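# Kusetti clear bags, medium

Hi, Dymphna here. I sell these because I ran out of the ones I used to buy and got grumpy about it.
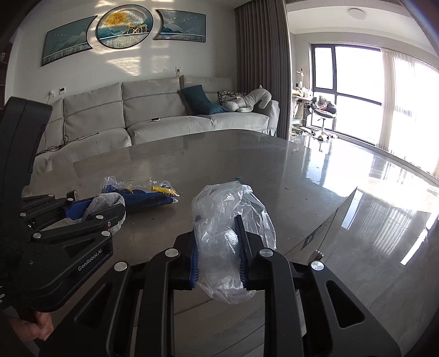
*Clear bag, scrunched up. Sofa behind, floor below.*

So, the bags! They're plain clear plastic bags, open at the top, no zip, no drawstring, no printing on them at all. I started ordering them for my own house (cables, odd socks, the instruction booklets I swear I'll read) and then my neighbor Funmilayo wanted a pack, and then her sister did, and now there's a shelf of them in my hallway and a page on the Foltby shop.

What I like best is that you can see what's inside without opening anything. I used to have a drawer full of mystery bundles and I'd unwrap four of them to find one phone charger. With these I just pull the drawer open and look. When the bag is bunched up the folds go whitish and it's harder to see through, so if you want a proper view of your stuff, smooth the front flat and tuck the extra behind. Takes two seconds.

**What you get**

- 113 bags in a pack, folded flat in a cardboard sleeve
- Medium size, fits a folded sweater or a pair of kids' shoes
- Clear, unprinted, no smell that I've ever noticed

Why 113? The maker packs them by weight and that's what the sleeve comes out to. I've given up asking for a rounder number.

**Keeping them going**

I use mine over and over. Shake out the crumbs, wipe with a damp cloth, hang over a tap to dry. They crease, and the creases stay, and I've stopped minding. If you're fussy, leave one under a big book overnight and most of the wrinkles calm down. Please don't iron them. (Kianoush, I'm looking at you.)

Not for the oven, not for the microwave, and keep them away from babies and small children, same as any plastic bag. I wouldn't put anything with sharp corners in them either. I tried it with picture hooks and had picture hooks all over the rug.

**Ordering**

I've sold over 2,000 packs now, which still makes me giddy! Orders go out every Wednesday, so get yours in by noon on the day if you're in a hurry. Buy 5 packs and shipping is on me. Unopened packs can come back any time, just drop me a note first so I know to expect them.

The large size should be back in May. The small ones are gone for good, sorry.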